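Skullville 词表 README（数据说明）

先打个招呼：这是我攒了好几年的一份厨房与茶桌用语词表，收的是大家在家里怎么叫锅碗瓢盆、怎么说“水开了”“茶淡了”这类话。起初只是我电脑里一个乱糟糟的表格，后来 Ewan Dunstan 看见了，说你不放出来太可惜，于是就有了这个仓库。名字 Skullville 是随手起的，和内容没什么关系，改名太麻烦，就这么用着吧。
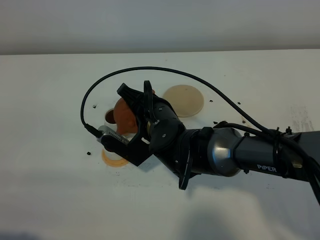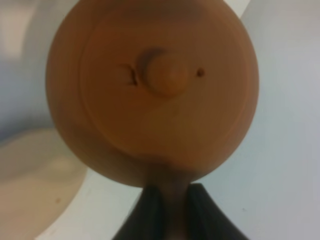
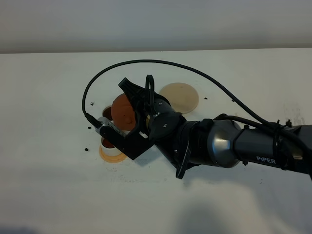
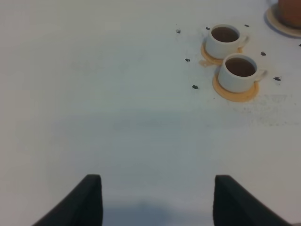 图一、图三、图四：同一处的白色桌面。图二是近看的陶土橙色圆形物件，中间有个小圆钮。

里面有什么

主表叫 words.tsv，一共 1,582 条，每条一行，用制表符隔开。编码是 UTF-8，不带 BOM（用 Excel 直接双击打开会乱码，请走“导入”，我自己都栽过好几回！）。

另外还有一个 variants.tsv，327 条，放的是同一样东西的不同叫法。比如“盖碗”，有人叫“三才碗”，有人干脆就叫“带盖的那个”；“壶盖上那个小疙瘩”收了好多种说法，我最喜欢的是“壶纽儿”，还有一位长辈管它叫“帽顶子”，听着就很精神。

audio 文件夹里是录音，567 段，都是短句，文件名和词条编号对得上。有几段背景里有抽油烟机的声音，我试着降噪，结果人声变得像闷在缸里，最后还是留了原样。

字段说明

id：编号，一旦发出来就不再改。删掉的词条编号会空着，看到跳号别慌。
term：词条本身，一律简体。写不出本字的用同音字，后面加星号。
reading：读音。普通话用拼音，方言用我自己那套土办法，规则写在 notes.txt 里，懂国际音标的朋友看了请忍一忍。
gloss：释义，尽量一句话讲完。有些词我越写越长，比如“镬气”，写了删，删了写，现在这版还是不满意。
place：说话人长大的地方，只到市一级。
register：语气，分平常、玩笑、骂人三种。骂人的不多，而且多半是冲着粘锅的煎饼去的。
source：谁提供的，用代号，不写真名。

怎么收的

大部分是聊天聊出来的。我的办法很笨：吃饭的时候问一句“这个你们家叫什么”，然后赶紧记下来。后来 Ataahua Pomare 帮我设计了一张问卷，一共 10 个问题，从“烧水的东西叫什么”问到“剩菜第二天怎么称呼”，比我瞎聊高效多了。问卷原文放在 forms 文件夹，想拿去用就拿去用，改题目也行。

每条词至少听两个人说过才进主表。只有一个人说过的先放在 pending.tsv，等着找到第二个。这条规矩是 Darcy Pearce 提的，我一开始嫌严，后来发现我妈有好几个词是她自己发明的，就老老实实照办了……

已知的毛病

茶具这块收得特别细，炊具反而粗，这纯粹是我个人偏心。西北和东北的词偏少，很想补。place 一栏有些人搬过好几次家，只填了他们自己认的那个地方，所以别拿这张表画方言地图，画出来肯定要挨骂。

释义里“壶”和“罐”的界线不太稳。有的人家带嘴的才叫壶，有的人家凡是装水的都叫壶，我是按说话人的意思写的，没有硬统一。

录音的音量忽大忽小，戴耳机听的话先把声音调低一点。

更新

最近一次大改在十月，把重复的词条合并了一轮，顺手修了一批拼音声调。Cyprian Baran 写了个检查脚本 check.py，提交之前跑一下，能抓出多余的空格和漏填的字段。它对儿化音有点误报，看到“花儿”“盖儿”报警可以不理。

想帮忙

直接提 issue 就行，写清楚词、意思、在哪儿长大，三样够了。不会用的话写邮件给我也成，回得慢，但都会回。录音最好用手机自带的录音机，说两遍，中间停一停。请别发别人的录音，除非对方点过头。

授权

文字部分署名即可，随便用。录音只限非商业用途，这是当初答应大家的，请一定守着。引用的时候写“Skullville 厨房与茶桌词表”加上版本号就好，版本号在 VERSION 文件里。

目前正在整理的是“舀水的家伙”那一组，瓢、舀子、水端子都有了，如果你家还有别的叫法，快来告诉我！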